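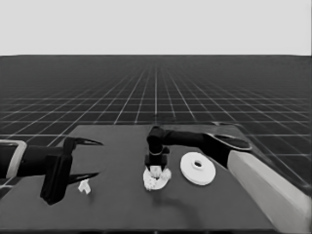 Journal › Allotment years › Spring

Search this diary Go

28 May 2021

Rain until lunch, then a sulky kind of sun. Went down to the plot anyway and found the slugs had been there first. Of the 31 lettuces I set out, two are still lettuces. The rest are stalks with a grievance.

Gunther Wiegand came over to the fence to look. He has had the plot next door since before I could spell compost, and he grows a bean from Zullavine that he will not give me seed for. He studied the stalks for a while and said, "You planted early." I planted the same afternoon he did. I watched him do it.

He swears by beer traps. I put out five last week, sunk to the rim, and all they have caught is a beetle and my left boot. Yolanda Kapoor says copper tape, but she says it the way people recommend a dentist, and her own cabbages look like lace.

Wrote to the seed people at Stöcker to ask if they still do the red butterhead. They wrote back quickly to say no, and would I like a catalog. I would not. I have four of their catalogs holding the shed window shut.

Spent the rest of the afternoon digging the bottom bed, where the clay is. Found half a clay pipe, a marble and something I think was once a spoon. Kept the marble.

Gunther left me a bag of rhubarb on the gate when he went home — far too much, and half of it leaf. I suppose that is an apology for the beans. Stewed the lot with ginger. There won't be peas before July, so rhubarb it is, again tomorrow.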